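4.2 What people do with the brown paper

I should own up to a bias before I go any further. I grew up in a house where the brown paper from parcels was smoothed out, folded and kept behind the fridge, so when we started the interviews I half expected everyone to tell me the same story. They didn't! Of the 51 households that finished the diary, 22 kept paper for a second use, and the rest put it straight in the recycling bin, often with the tape still on.

The keepers were a lot more fun to talk to, I'll admit. Daranee Kongkaew irons hers (low heat, no steam) and covers her kids' school books with it. Charoen Panyasiri lays it under the tomatoes in November and says it beats straw, though he grumbled that the glossy stuff from Dellomano parcels never breaks down. I'd lumped coated and uncoated paper together in the first version of the diary – a mistake, and one I'd fix if we ran it again.

Size mattered more than I'd guessed. Small crumpled pieces got used to light the fire or wrap glasses, and that was the end of them. Big flat sheets had a much longer life, mostly as table covers for painting, gluing, potting up seedlings and the odd birthday tea. Several people in Odoi told us they wouldn't dream of cutting a big sheet until it was too grubby for anything else. Figure 5 has a sheet in that covering role, spread over most of a white tabletop.

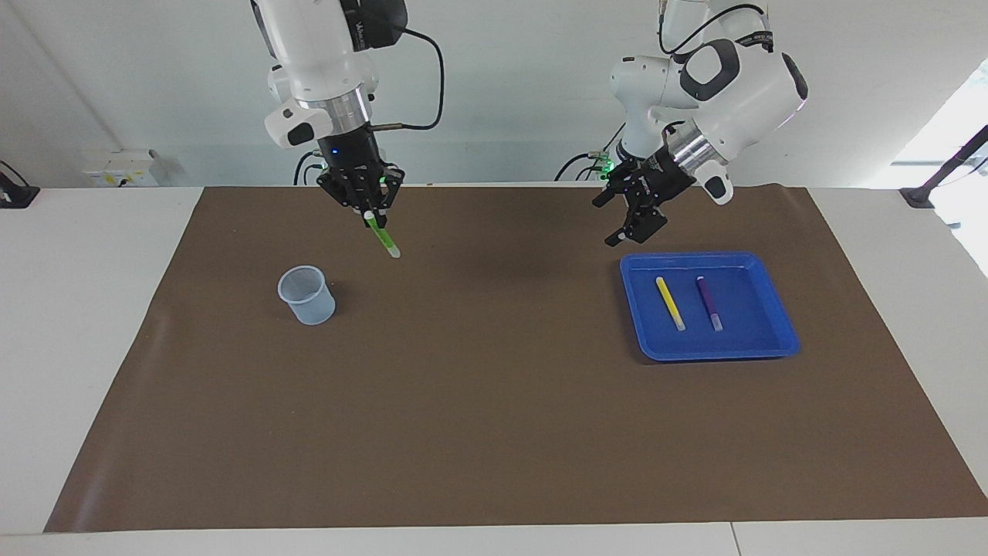

Figure 5. Brown paper as a table covering.

Tavion Achterberg reckoned we had the whole thing backwards, and that people don't save paper to be thrifty at all, they save it because a clean sheet makes you feel like starting something. He'd kept a roll in the hall cupboard for years and couldn't name one dollar it had saved him.

I've come round to his way of thinking, at least partly. When I went back through the diary entries (all 2747 of them, over a great deal of tea), money hardly came up, while words like "handy" and "ready" were everywhere. The Stistska households were the exception, and I take up their entries in the next section.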